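Pre-run inspection – arm and bin cell, shared workshop, Pliltolell
Checked by: Tatsuya Amano
Date: 2022-11-27
Job: picking blocks out of the metal bin

Power and stopping

1. Emergency stop reachable from the operator's stool – PASS. Reachable from the floor too, which I tested while looking for a dropped hex key.
2. Stop button kills motion within one press – PASS.
3. Speed limit set to 200 mm/s for anything new – PASS, after correction. It was at 1,000. Whoever was in a hurry, please be in a hurry at home.
4. Controller fan filter – FAIL. Grey felt. Replacement is on the Grarik order with the bandsaw blades.

Arm and gripper

5. Mounting bolts, paint marks lined up – PASS.
6. Gripper fingers close evenly on the test block – PASS. The left one still squeaks. Squeaking is not on the form.
7. Air pressure at the regulator – PASS. The needle sticks, so tap the glass before believing it.
8. Cable bundle at the wrist – ADVISORY. Ties are holding, but the loop under the orange joint hangs close to the gripper and blocks the view of whatever is being picked. Keep the wrist out of full rotation until it is re-routed. Pearce has offered to do this. Pearce offered in spring as well.

Bin and table

9. Bin clamped and does not shift when shoved – PASS. Shove it properly. A polite nudge passes everything.
10. Tape marks on the tabletop stuck down flat – PASS. Do not peel them up to label your sandwiches.
11. Only test blocks in the bin, red and green, no tools – PASS.
12. Bin floor scratches – NOTED. Cosmetic. The Juradden script logged 92 picks last session and a fair few were mostly floor.
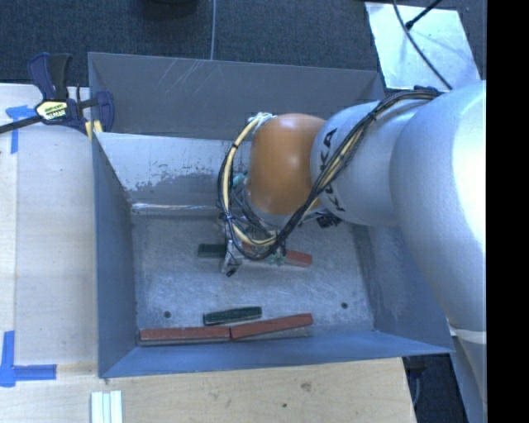
Surroundings

13. Floor cables clear of the stool and the walkway – ADVISORY. Tidy before the next run, and I mean the next one.
14. Second person in the room during powered running – PASS. Must be awake.
15. Logbook filled in – FAIL. Last entry reads "fine".

Result: cleared for slow running only. Items 4 and 15 to be put right first, then initial this sheet and pin it back by the door.

Pliltolell Shared Workshop – questions to the bench desk – © 2022 – Back to top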